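Galería: ordenar una mesita de noche con lenguaje y tacto

Proyecto Greladell · Grupo de manipulación doméstica, laboratorio Utora

¡Por fin tenemos fotos decentes del montaje! Llevábamos desde noviembre prometiendo esta página a la gente que nos escribió después del seminario, y entre una campaña de medidas y otra se nos iba quedando atrás. Aquí van dos imágenes del rincón donde probamos el método, con unas notas para quien quiera saber qué estamos estudiando.

La pregunta de partida es fácil de decir y muy entretenida de atacar: ¿puede una misma política aprender a sacar y guardar cosas pequeñas en un mueble corriente, de los que hay en cualquier casa, sin que le demos un modelo 3D del mueble? Trabajamos con demostraciones teleoperadas y una etapa que llamamos filtro Nedeljković, que descarta los tramos en los que el operador duda o corrige sobre la marcha. El resto pasa al entrenamiento tal cual, sin suavizar las trayectorias.

1. El mueble y sus cosas

Los mandos a distancia nos encantan como objeto de prueba: son largos, oscuros, y según cómo queden apoyados ofrecen un agarre cómodo o uno imposible. El borde elevado del mueble añade su propia dificultad, porque obliga a entrar desde arriba.
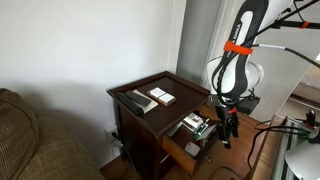 Dos mandos sobre la mesita, el cajón entreabierto y la pinza justo a su derecha.

El cajón merece párrafo aparte. En la primera versión del método lo tratábamos como una tarea independiente, con su política y su propio conjunto de datos, y el paso de una a otra era un desastre (la pinza llegaba bien al frontal y luego se quedaba pensando). Ahora todo va en una sola secuencia de instrucciones y el modelo decide cuándo toca el cajón y cuándo la superficie. Con 24 demostraciones por objeto ya vemos comportamientos estables, ¡y eso que empezamos convencidos de que harían falta muchísimas más!

2. Desde arriba, con el brazo en medio

Una de las cosas bonitas del filtro es que tolera bastante bien las oclusiones. Cuando el brazo se cruza por delante y tapa parte del mueble, la política antigua perdía el hilo; la nueva conserva una memoria corta de 3 segundos y retoma el movimiento donde lo dejó. En esta vista el mando descansa sobre una base de color crema, con dos piezas blancas cuadradas casi tocándose a un lado, y la muñeca del robot oculta una parte del espacio entre el mueble y el bastidor.

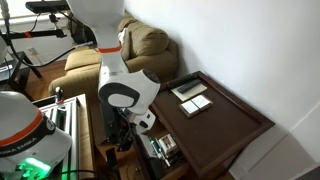 3. Lo que viene ahora

Hemos reunido 13 variantes de la tarea, que cambian la posición de los objetos y el orden de las instrucciones. La comparación con el método de base de Kodberg está a medias: en los agarres sobre superficie plana vamos claramente por delante, y dentro del cajón la cosa está mucho más igualada. Nos intriga sobre todo el caso de los paquetes pequeños colocados de pie, donde un roce mínimo los tumba y hay que replanificar entero. Tenemos dos ideas para atacarlo y muchas ganas de probarlas.

Cuando cerremos la tabla de resultados la colgaremos en esta misma página, junto con los registros de fuerza de la pinza.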